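Speaker notes — "Getting a coat hanger off a rail, the software bit"
18th September, meetup version (25 min slot, leave 5 for questions)

Opening
Say hi, thank the hosts, check the mic. I work on the planning and perception side at Clirent, so if you want to ask about motors I'm the wrong person (grab me after and I'll point you at a right one). Tonight is about our task stack, Skidus, and the one job that's eaten my whole August: take a garment off a rack, on its hanger, without dragging its neighbours along for the ride.

Why clothes? They're horrible! A mug is the same shape every time you look at it. A coat has a new shape every time you breathe on it, and the bit you want to grab is a skinny little hook.
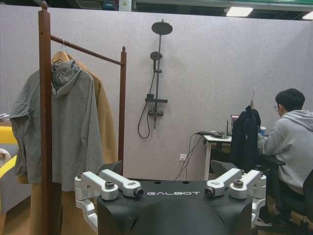
So the first thing we did was stop trying to model the fabric. The planner treats every garment as a fat vertical blob with a hook on top. The blob is only there for collision checking, and the hook gets a proper pose. Colour doesn't come into it much, which is lucky when you've got grey cloth in front of a grey wall.

Pause here, ask who's tried depth cameras on thin shiny wire. Wait for groans.

Perception
We run the hook detector on the head view first, then again on the wrist view once the arm is close. The two disagree more than I'd like. Early on we averaged them — terrible idea, you end up with a hook floating in space between two wrong answers. Now the wrist view wins inside the last stretch and the head view only gets a veto.

Mention background clutter. Hoses, chair posts and cables all look like hooks to a detector that's been trained mostly on hooks. We added a rail prior: find the horizontal bar, throw out anything that isn't near it. Dull fix, best one we made all year.

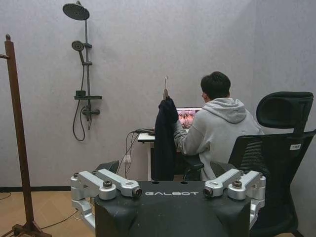
Planning
Arm path is sampled, then smoothed, nothing fancy. The part I'm proud of is the order of things. We pick the approach direction before we pick the grasp, so the planner can't fall in love with a lovely grasp it has no way of reaching.

Lift goes up first and then away. Sounds obvious, took me 2 weeks of replays to put it in the cost function properly. Show the Driston viewer if the wifi behaves (skip if it doesn't, slides are fine).

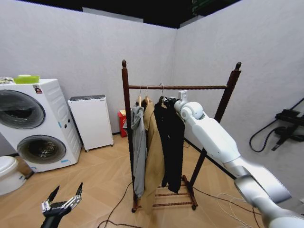
Right side of the rail, arm up at the hanger hook by the black garment.

Talk about the retry logic here. If the gripper closes and the width reading says there's nothing in it, we back out along the same path and look again. We cap it at 4 tries, then it stops and asks for help. No clever recovery! The clever recovery used to knock things over.

Numbers slide: 59 of 99 runs clean in the simulator with the old ordering. Don't linger, somebody will ask about the new one and it's still running. 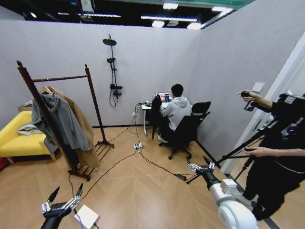
Tooling and logs
Everything gets a single clock. Please, if you take one thing home, stamp your camera messages when they're captured and not when your node gets around to reading them. We chased a "calibration" bug for ages and it was stale timestamps the whole way down.

Replay tool is called Miyazaki, runs off the log files on an ordinary laptop. You can change a planner setting and see where the path would've gone. Offer to demo at the break.

Questions I'll probably get
Learned policy instead? We're trying one for the last bit of the reach, the rest stays planned for now.
Two hands? Yes, eventually, for folding. Scheduler isn't ready.
Is it open source? The message definitions are going out first, the rest depends on me tidying it up.

Leave the contact slide up.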